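Hand-held grippers put through garment trial at Nurkcombe

Knitwear and hangers used to compare two finger designs

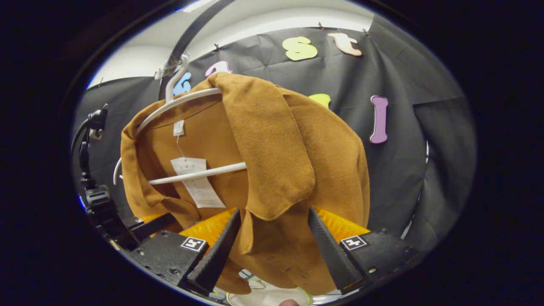 A workshop in Nurkcombe has finished the first part of a trial comparing grippers for handling clothes on hangers. The work is being run by Protik, a small automation firm, for the clothing returns company Rivera, and will carry on into the spring.

Rivera receives garments sent back by shoppers, checks them, and puts them on hangers before they go back into stock. Most of that is still done by hand. The company asked Protik last year to find out which type of gripper could take hold of a knitted garment, lift it off a rail and put it down on a table without pulling the stitches or losing the tag.

Two sets of fingers are being compared. The first is a wedge-shaped pair with a ridged, rubbery surface. The second is a flatter pair with a smooth face, made to a pattern that Protik had used before for handling cardboard sleeves. Both fit the same hand-held tool, which an operator squeezes open and shut while a camera on the tool records the view over the fingers. The recordings will later be used to set up a robot arm, so the camera position has been kept the same in every session.

The first part of the trial ran through February and produced 2885 recorded attempts. Of these, 647 were set aside, mostly for poor lighting, a marker out of view or an operator starting before the recording had begun. The rest have been sorted by finger type and by garment.

Vlastimil Beneš, who leads the gripper work at Protik, said the ridged fingers had done better on thick knits but were slower to let go.

"With a heavy jumper the ridges hold well and you don't need to squeeze very hard," he said. "The trouble comes when you open the fingers. The wool stays on one side and you have to give it a little shake. A person does that without thinking about it. On an arm we will have to write it in."

The smooth fingers let go cleanly on almost everything, he said, but slipped on the heavier pieces when the cloth was gripped low down and the weight was still on the hanger. They did best on thin cotton and on shirts.

Wide collars caused the most difficulty for both. A loose collar can fold down over the bar of the hanger, and an operator coming in from below cannot always tell which layer is going to be picked up. Hang tags were the second problem. If the tag swings in front of the fingers it can be gripped along with the cloth, and the string then takes the load. Protik has asked operators to come in lower on tagged garments and to note each time a tag is caught.

Lorna Maglaya, who manages the returns floor at Rivera, spent a morning with the team and tried both sets of fingers. She said she preferred the ridged pair, although she found the tool tiring after a while.

"I'd like to see it on the things we really struggle with, like long cardigans and anything with a belt," she said. "A jumper on its own on a rail is the easy end of the job. Ours come in tight together and half of them are inside out."

Her comments have been added to the plan for the second part. Garments will be hung closer together, and a number of them will be put on the hanger badly on purpose. The team also wants to compare hangers, as the glossy plastic type lets a garment slide more than the felt-covered type that Rivera uses for its better lines.

The camera is under review as well. Protik has been using a wide lens, which keeps both fingers and the top of the hanger in view but makes small details hard to pick out. A second camera with a narrower lens was fitted for a short test. It gave a sharper view of the fabric between the fingers, but the hanger hook was lost whenever the tool was brought in close. Mr Beneš said the wide lens would stay for now.

The square markers on the gripper housings, which the software uses to work out how far the fingers are open, have given little trouble. One set was reprinted on matt paper after glare from the overhead lights stopped them being read in the afternoon sessions.

Six operators took part in the first stage, each working in short spells with a break between. Training took less than an hour. New operators were asked to practise on a folded towel before moving on to clothes, and their first 10 attempts were not counted.

The recordings are being processed with Pendska, the program Protik uses to line up the video with the finger position. Some 6 hours of material had still to be checked when the first results were sent to Rivera. The firm does not expect this to change the overall picture.

A mixed design is now being drawn up, with ridges only at the tips and a smooth face further back. If it is ready in time it will be tried next to the other two. Protik has also ordered a softer rubber for the ridged pair, after operators reported that the present one picked up fluff and had to be wiped down several times a session.

Work with the robot arm will follow once a finger design has been chosen. The arm is already at the workshop, where it has been used to check reach and mounting height with an empty rail. Rivera has not yet said whether it will place an order, and Ms Maglaya said the decision would depend on how the second part went and on how quickly the arm could work beside staff.

Rivera is supplying the garments for the next stage from stock that cannot be resold. Protik is looking for two further operators, preferably left-handed, and people who took part in the first stage may apply again. Sessions are held at the Nurkcombe workshop and start at 9.30am.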